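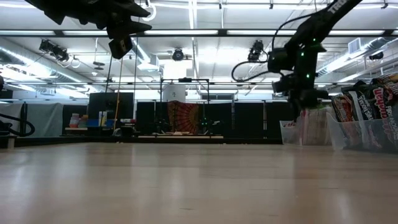 Pale wood shows every streak of light.

I've had a pale wooden table for years now and I've made just about every mistake you can make with one. Hot casserole straight down on the bare wood? Done it. Beetroot? Oh yes. So I thought I'd put all my table tips on one page, mostly so I can stop typing them out in emails to my sister-in-law!

Everyday wiping

Use a cloth you've wrung out until it hardly drips, with a tiny drop of washing-up liquid if there's grease about. Wipe along the grain, then go over it again with a dry tea towel. I used to skip the drying and wondered why the top always felt a bit rough (water lifts the fibres, and you end up with a sort of five o'clock shadow). Stay away from anything with bleach in it, and from the green side of the sponge.

To check you've got all the smears off, crouch down until your eye is nearly level with the top and look towards the window or the lamp. Anything you've missed jumps out at you.

White rings

These come from hot mugs and wet glasses, and they look worse than they are. Leave the ring alone overnight first, as the fainter ones often go by themselves. If it's still there in the morning, lay a clean cotton hankie over it and press with a warm iron, no steam, for a few seconds at a time. Keep lifting it to look. My friend Seema swears by mayonnaise left on for an hour, and I've tried that too – it did work, but the kitchen smelt like a sandwich all afternoon.

Dark marks are a different matter. If it's black or grey, water has got right into the wood and you'll be sanding.

Beetroot, curry and felt tip

Turmeric is the worst of the lot. Blot it straight away, don't rub, then dab on a paste of bicarb and water and leave it for 15 minutes before wiping it off. What's left will fade if the table gets some sun. For felt tip, try a bit of white toothpaste (the plain sort, not the gel) on a soft cloth, and test it underneath the table first in case your finish doesn't like it.

Oiling

This is only for oiled tables. If yours is varnished, the oil will just sit on top and go sticky. Drip a little water somewhere out of the way: if it beads up you're fine for now, and if it soaks in and leaves a dark patch, it's time.

I do mine in May when I can have the back door open. Light sanding first with 120 grit or finer, always with the grain, then hoover up the dust and put on a thin coat with an old T-shirt. Thin! The first time I poured it on like salad dressing and we ate off our laps for over a week. Wait a quarter of an hour, wipe off every bit you can, and leave it overnight.

Please lay the oily rags out flat outdoors to dry, well away from anything that could catch. Scrunched up in a bin they can heat up and catch fire all on their own.

Wobbly legs

Tighten the bolts before you start folding up beer mats. Mine work loose every winter when the heating's on, and it takes two minutes with an Allen key, which lives in the cutlery drawer with the birthday candles.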